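Chapter 6
A Morning at the Open Day

I almost didn't go. The flyer from Prallon had been on my fridge since July, and by the time 28th September came along I'd decided robots that do housework were something I could read up on from my couch. Then my friend Cengiz Yüksel called and said he had a spare ticket and was driving, so off we went!

I'm so glad we did, and I've been rewriting this chapter ever since. In Chapter 5 we looked at arms bolted down next to a conveyor, where every part shows up in the same spot, facing the same way. Now picture the opposite (go look at your own bathroom if you need help). Shiny curves, cloth that never lands the same way twice, a faucet hanging right where you'd like to swing your elbow. That's where our guide, Necati Eren, took us first, and we stayed so long we missed the talk on warehouse carts.
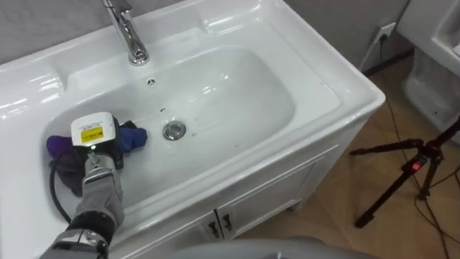 Figure 6.1 A robot arm at work in a bathroom sink, with three cloths bunched around the device in its gripper.

Cengiz wanted to know how fast it could go. I wanted to know how the arm could tell cloth from porcelain, and Necati grinned and said we'd both asked the easy ones. His question for us was this: if you push down on a crumpled cloth, when have you reached the bottom? I said something about cameras. He shook his head and handed me a dishrag to try it with my eyes shut, which I did, in front of a line of people waiting their turn.

Try it yourself before you read on. Notice how much your fingertips are telling you, then hang on to that, because Section 6.1 starts with contact and force.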